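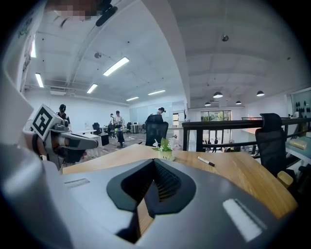
Figure 2. Hand-held grippers over a wooden table, one carrying a square black-and-white marker.

2. What the parish walks can and cannot show

Much of the writing on Grisumbridge takes for granted that its boundary walk is an old custom that lapsed and was later revived. Fourie repeats this in her survey of village festivals, and the leaflet handed out at the walk itself says the route has been followed "since before the church had a tower." We went looking for the evidence and found very little. The parish chest holds account books with gaps of many years between them, and the entries usually quoted in support of the walk mention only bread and ale bought for "the men at the bounds." That could mean a yearly procession. It could just as easily mean a day's pay in kind for mending ditches.

Hlongwane's reading is more careful, though we part ways with her on one point. She treats the bound stones as proof that a fixed route existed, and argues that people must have walked it in order to keep the stones in repair. Stones can be set by a surveyor and then left alone. The two beside the Potgieter land are cut in a different style from the rest and stand in a hedge line that does not appear on the older of the estate maps. Whoever put them there may have been settling a quarrel between neighbors, with no thought of a custom at all.

The interviews raise a different problem. We spoke with 32 residents of Grisumbridge and the neighboring village of Kemel, most of them in September, when the walk is now held. Nearly all said that their grandparents had taken part. When asked what the grandparents had told them, many gave the story of the boy who was bumped on the stone at Flesholm so that he would remember the place. The same story is told in almost the same words on the back of the leaflet. We do not suggest that anyone was making things up – memory borrows from print, and people who have lived beside a tale for years come to own it. But an account that matches the leaflet this closely cannot be used to confirm the leaflet.

Serrano has suggested that the older residents be given more weight, and we tried this. Setting aside everyone under 50 left a smaller group and did not change the picture much. One man in Kemel did recall a walk with no stops, no singing and no bumping, held on a Friday and over by noon. His version differs from the printed one at nearly every turn, and for that reason we find it the most useful of the set, although one voice is a thin base for any claim.

We therefore use the word "revival" in quotation marks in the sections that follow. The present walk is real enough, is well attended, and plainly matters to the people who organize it. Its age is a separate question, and on the papers now open to readers we think it has to stay open. Msimang reports that a further bundle of churchwardens' letters is held privately. We have not been allowed to see it.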